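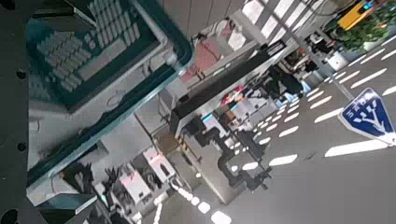
Home Tips / Tidying & Storage

What I Learned About Baskets at a Robot Open Day

I went to the Turnach open day expecting to stand at the back, drink bad coffee and go home after half an hour. I stayed 90 minutes past lunch and came home wanting to redo my mudroom! So this week's tips are all stolen from a robot arm and the very patient people looking after it.

The demo hall is laid out a bit like a piece of town, with a crosswalk painted on the floor and potted plants along the wall, and the tables are set up right in the middle of it. The job that day was tidying. Pick a thing up off a table, put it in a basket, pick up the next thing. I do that forty times a day without a thought, usually while talking on the phone, and watching a machine do it slowly is a strange way to find out how many little decisions are in there.

Baskets first. Panagiotis Deligiannis was running the table when I got there and I asked him why they used the plastic kind with holes in the sides (I own six of them and have never been sure I like them). He said he likes being able to see what's already in there from any angle. Well, so do I, now that he's said it. I went through my hall closet that weekend and moved everything out of the solid bins that we dig through daily, and kept the solid ones for Christmas stuff and the tent.

A few more on baskets while I'm at it:

Put the basket down before you pick anything up. I am a terrible one for gathering an armful and then looking around for somewhere to drop it.

Leave the top third empty. Once things are heaped over the rim, the next item slides off and lands behind the radiator.

If it has a handle that flops inward, fold it outward before you start. The arm bumped one twice while I was standing there, and I thought of my own knuckles.

Tall skinny things go in last, standing up in a corner. Put them in first and everything else has to squeeze around them.

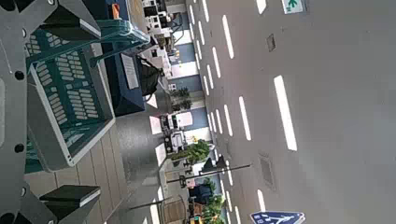
Photo: Miyuki Furukawa

Now, lighting. The hall has rows and rows of long strip lights in the ceiling, and I'd always thought of that as office lighting, nothing I'd want at home. But I asked about it, and Panagiotis told me shiny plastic gives them more trouble than almost anything, with the glare moving around as the arm moves. I came home and looked at my workbench with the one bare bulb over it and finally understood why I can never find the clear drill bit case. I've put up a cheap diffused strip from Aswood (18 dollars, two screws, one afternoon of muttering) and it's made more difference than the pegboard did.

Floors too. There's a stretch of light planks next to a smooth gray floor, and I got to chatting with Miyuki about which is kinder to dropped things. Her vote is for wood. For washers and small screws I'd go plain gray every time, you can spot them from across the room, but if you've got a patterned floor in your shop then lay a pale bath towel under the vise and shake it out afterward.

The other thing I wrote down (on the back of my hand, I'd left my notebook in the car) was about the order you clear a table in. I've always started with whatever annoyed me most. They had the arm begin at the near edge and work back, so it was never reaching over something to get to something else. Try that on your kitchen table after a kids' craft session. Front to back, cups and anything spillable before paper. I knocked over nothing, and for me that's a record.

And tape! Every table I have ever tidied has had a roll of tape on it, and it never has a home. Mine now hangs on a short dowel screwed under the shelf. If you don't want to drill, a mug hook works fine for the narrow rolls.

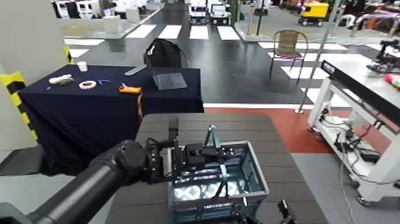 Fotini Liapis wrote in when I mentioned the visit last month, and she wasn't sold. "I've been to two of these days now and I could clear that table, wash up and be sitting down before the arm had finished with the first cup. Show me one that can do a sock drawer and I'll pay for my own ticket." Fair enough, Fotini! It is slow. I timed one pick against me folding a dish towel and the dish towel won easily. I'd still say go, for the watching. Slow is the useful part if you want to see how a job is put together.

Cables are my last one. A cart's lower shelf is where cords go to breed, at my house and theirs alike. Here's what I do with mine: one loop of hook-and-loop tape per cord, a freezer bag for each gadget, name on the bag in marker. Anything that hangs down the front of a table gets clipped to the back leg with a binder clip, especially if you've got a cloth on it, or somebody's foot will take the lot with them.

If you're making a storage cart of your own, get casters that lock. Mine don't and I've chased it down the driveway.

Next week it's jar lids, and I still need ideas for the really big pickle ones, so send them along.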